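Flendgate Kids > Curious Corner > How Things Work > How a Telephone Carries Your Voice

Print this page
E-mail this page

How Does a Telephone Carry Your Voice?

Have you ever put your hand on the front of your throat and hummed? Go on, try it now — a good long hum, like a sleepy bee. Feel that tickle under your fingers? That tickle is where every telephone call begins, and if you remember it, the rest of this page will be much easier to follow.

Inside your throat are two small folds called vocal cords. When you talk, air from your lungs pushes past them and they wobble back and forth very quickly. The wobbling shakes the air in your mouth, that air shakes the air in front of your face, and so it goes on across the room until it reaches somebody's ear. We call this a sound wave. It's a bit like the ripples in a bathtub when you drop in the soap, except that it spreads out in every direction, up and down as well as sideways.

Now, a sound wave gets tired. The farther it spreads, the weaker it gets, and that's why your grandmother in the next town can't hear you even if you shout out of the window (please don't, the neighbors won't like it). So people had to find something that could travel a long way without fading so fast, and what they found was electricity.

In the part of the telephone you talk into there's a microphone, and in the microphone there's a very thin piece of material called a diaphragm. You say it like this: DY-uh-fram. It's a little like the skin of a drum. Your voice shakes the diaphragm, and the microphone turns those shakes into electricity that gets stronger and weaker in the same pattern. If you say "hello," the electricity has a "hello" pattern in it. If you sing, it has a song in it!

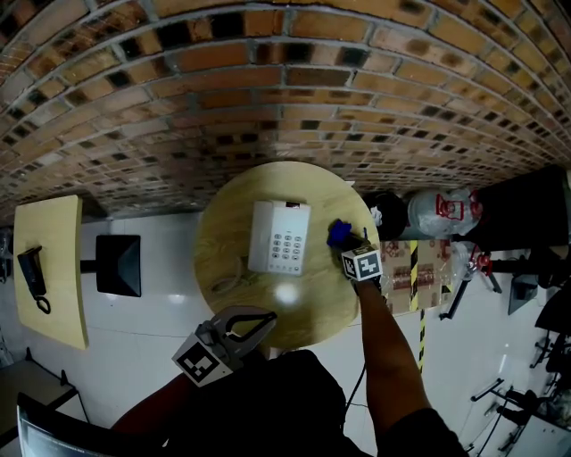 The electricity runs along a wire and out through the wall. In the old days that wire was copper nearly all the way, and you would see the lines strung from pole to pole beside the road, with birds sitting on them in a row. A lot of calls now go part of the way as flashes of light, inside glass threads as thin as a hair, or as radio waves through the air. Whichever road your voice takes, the pattern is looked after until it gets to the other end.

And at the other end, everything happens backward. The pattern reaches a small loudspeaker in the earpiece. The loudspeaker has a diaphragm too, and the electricity makes it shake just the way yours did. That shakes the air, the air shakes your grandmother's eardrum, and she hears you asking whether there will be pancakes.

But how does the call know where to go?

That's what the number is for. Think of it as an address made of digits. Let's say the town of Dunstan has a bakery whose number ends in 361 1712. The first part, 361, helps the telephone company find the right group of lines, and the last part, 1712, picks out the bakery from all the others in that group. Big computers called switches read the digits and join up the path for you. Before there were switches, this was done by people called operators, who sat at a tall board full of holes and plugged in cords by hand. It was busy work, and they had to be polite the whole time.

When you press a key on many telephones, you hear a beep. Listen closely and you may notice it's a strange sort of beep, a little buzzy. It's really 2 notes played together! Each row of keys has its own note and so does each column, and the switch can tell which key you pressed by hearing which pair of notes came down the line.

Try it yourself

You can make a telephone that needs no electricity at all. Ask a grown-up to make a small hole in the bottom of two paper cups. Push one end of a long string through each hole and tie a knot inside the cup. Give one cup to a friend and walk apart until the string is tight — it won't work if it droops. Take turns talking and listening. Then pinch the string in the middle while your friend is talking, and see what happens to the sound.

Words to know

Diaphragm: a thin sheet that shakes when sound hits it.
Switch: a machine that joins one telephone line to another.
Vocal cords: the folds in your throat that help make your voice.

Print this page
E-mail this page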